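Products Grippers Demonstrations Support Contact

Grippers > Conduditz > Demonstration days

Conduditz two-finger gripper — come and see it at Sillitov

We have always thought that a gripper is a hard thing to buy from a page like this one. You can read the sizes and the loads as often as you like, but sooner or later you want to stand next to the arm and watch it do a job you recognise, preferably with a cup of tea to hand and time to ask questions. So we are opening the Sillitov demonstration room again in February, and we would be very glad to have you.

The Conduditz goes on the Stutoner arm and carries its own small camera at the wrist, close in behind the fingers. The operator works from that view, and during your visit so can you. It takes a few minutes to get used to seeing everything from there, and then most people don't want to give the controls back!

Wrist camera views: a long slotted finger with its rounded tip in the first, a round, dark container in the second.

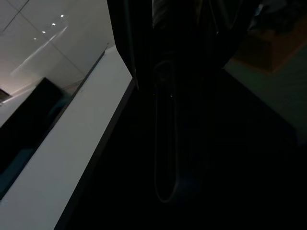
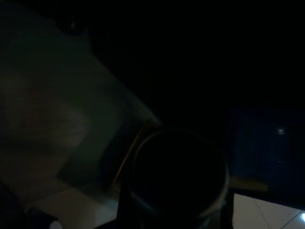

Planning your visit

Sessions start at 2 and at 4 in the afternoon, and we keep each one to seven visitors so that everybody gets a proper turn. Do bring your own pots, tubs or tins if you have something awkward in mind — we would much sooner try your parts than ours, and the Owusu finger sets can be swapped over while you watch.

There is nothing to pay and no need to have used a robot before. Please wear flat shoes, tie back long hair, and let us know when you book if you would like the slower session, where we go through fitting and first set-up from the beginning.

Last updated: January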